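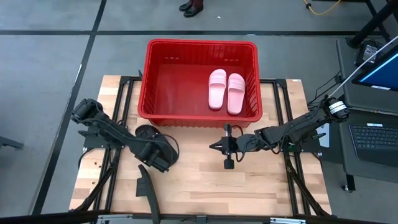
CHAPTER 2 | SHOES, TUBS AND THE FRONT DOOR

I grew up in a house where you could tell who was home by what you tripped over. My brother's footy boots meant he was back from training, Mum's clogs meant she'd been out to the chooks, and a single thong lying upside down in the hall meant the dog had been busy again. We had no shoe cupboard. We had a mat, and the mat had given up.

So when I started teaching the Household Organisation unit at Curkdale, I did what most teachers do with a topic they were never taught themselves and left it until last. Shoes got twenty minutes on the final Thursday, squeezed in after linen. Then I read my students' end-of-term journals and discovered that the entry was the part of the house they argued about most. Wardrobes hardly rated a mention! It was shoes, school bags and wet umbrellas, page after page. The next year I moved shoes up to Chapter 2, and there they've stayed.

By the end of this chapter you should be able to look at any entry, whether it's a grand tiled hall or the one square of lino behind a flat door, and work out what belongs there, what doesn't, and what sort of container will hold it. You'll also do a proper shoe audit of your own place, so warn whoever you live with.

2.1 What we mean by everyday footwear

In Chapter 1 we sorted belongings by how often a hand reaches for them. We're going to do the same with feet. I use two groups and I'd like you to use them as well, at least until the assessment is over.

Everyday footwear is anything that goes on and off without being thought about. Slides, thongs, slippers, gumboots, the runners with the squashed-down heels. These pairs live near a door, and if you put them anywhere else they will walk back to the door by themselves.

Occasional footwear is everything with a purpose attached: formal shoes, hiking boots, ski boots, the sandals from your cousin's wedding. These can go in a box, on a high shelf or under a bed, and a label is a kindness to your future self.

The pink slides in the red tub at the start of this chapter are as everyday as footwear gets. No laces, no buckles, one broad strap across the top of the foot. You step in and you're off to the letterbox. They're also the pair most likely to be kicked off sideways, which is why I like to begin with slides when I teach placing. If you can build the habit with a pair that practically begs to be flung, your lace-ups will be no trouble at all.

2.2 Why a tub?

I can hear the shoe-rack people already. I have nothing against a rack – I own one – but a rack asks for aim. You have to bend, line up two heels and slide them into a gap while holding the shopping. A low open tub asks for much less, and in a busy house the container that asks for less is the one that gets used.

Plastic is my first pick for an entry tub. It wipes out with a damp cloth, it doesn't mind sand, and mud dries to a crust you can tip into the garden. Timber crates look lovely and splinter. Cane looks lovelier still and holds grit in every crossing of the weave, as I learned with a basket I'd paid far too much for at a market. Fabric cubes are fine for slippers and hopeless for gumboots.

Look for these when you're buying or, better, when you're poking about in the shed for something you already own:

A rolled rim. A thick, turned-over edge is kind to your fingers when the tub is full and you need to shift it. Thin edges bite.

Ribbed walls. Ribs stiffen the sides so the tub doesn't bow outwards when somebody's work boots go in.

A smooth bottom. Easy to wipe. A patterned base collects dirt in the pattern and you'll be at it with an old toothbrush.

Rounded corners. Same reason as the smooth bottom, and easier on shins in the dark.

Colour is up to you. I'm fond of a strong colour near the door, partly for cheerfulness and partly so Grandad sees it before his foot does. My friend Ulla Tikkanen, who taught this unit before me, was a firm believer in clear tubs for everything, and we had a very enjoyable disagreement about it that ran for years. Clear tubs let you see the contents, she'd say. Yes, I'd say, and so can the visitors.

2.3 Placing a pair

Have another look at the opening photo and notice where the slides are. They're side by side in the right half, and the left half has been left free. That's the arrangement I want you to practise, and it goes against instinct. Most of us drop a pair straight into the middle of an empty tub, and then the next pair has nowhere sensible to go, so it lands on top. Two pairs later you have a heap.

Start at one end. Put the pair down together, both toes pointing the same way, with the long line of the shoe running parallel to the short sides of the tub. They don't have to be perfectly level with each other. One of those slides sits a bit farther back than its mate and it bothers me not at all. We're after a pair that can be found and lifted out with one hand, and shop-window precision can stay in the shop window.

Then the next pair goes beside the first, and so on along. When you reach the other end, the tub is full. I know that sounds too obvious to print, but the commonest fault I mark in practicals is the second layer. Once there's a second layer you've built a lucky dip, and the small person who needs the bottom pair will empty the whole lot onto the floor to get it.

A few special cases:

Gumboots stand up if the tub is deep enough. If it's shallow, lay them heel to toe so the tops don't all flop to one side.

Wet shoes wait on newspaper or a boot tray until they're dry. A tub holds water every bit as well as it holds shoes.

Children's shoes go in their own tub, lower down and nearer the door. Mixing sizes means the little ones vanish under the big ones.

2.4 How many is enough?

My former student Halima Fashola did her first-year project on her own family's entry, and she's let me use it here. Five people, one narrow hall, and a front door that could only be opened partway for the pile behind it. Her rule was simple: each person gets room for two pairs at the door, and everything else goes back to the bedroom on Sunday night. She chose two because that's what most people in the house were really wearing in any given week – one pair for out, one pair for the yard.

The first week was mutiny. Her uncle kept a third pair in the car on principle. By July, though, the door opened the full 90 degrees, and she'd drawn a little diagram of the door swing in her folio to prove it. I gave her top marks for the diagram alone.

What I like about Halima's project is that she didn't buy anything until the rule had been running for a while. Plenty of people go the other way. They measure nothing, buy a wall unit 900 mm wide for a hall that can spare half that, and then wonder why everyone still steps out of their shoes on the mat. Rule first, container second, and furniture a long way third.

2.5 Before you go on

Get a notebook and spend one evening on the following. Don't tidy up beforehand! I want the real entry, and so do you.

Sketch your entry from above, door swing included. Mark every place where shoes are at this moment, including the ones under the couch.

Sort what you find into everyday and occasional, using the definitions in 2.1. If a pair could go either way, ask when it was last on somebody's feet.

Find one container you already own that meets at least some of the points in 2.2. A laundry tub, a toy bin or a storage box without its lid will all do.

Place the everyday pairs from one end, single layer, and leave it alone for a week. Write down what went wrong and who did it. Initials are fine.

Bring your sketch and notes to the next session. We'll use them in 2.6, where we get on to mats, hooks and the vexed question of where a wet umbrella should live.

Key words: everyday footwear, occasional footwear, single layer, door swing, entry audit

3 comments | 90 shares

MargOnTheHill
Did the sketch last night and found eleven shoes under the couch. Odd number. Still looking for the twelfth.

dale_r
Fair point about starting from one end, but our tub is round. Any advice? The kids just throw them in like basketballs.

Prue T.
I'm with Ulla on clear tubs, sorry! Ours has been by the back door for years and I can spot my gardening clogs from the kitchen. Looking forward to the umbrella section, we've got a bucket and it's dreadful.

Contact us | © Curkdale Home Studies, January 3, 2025 | Back to top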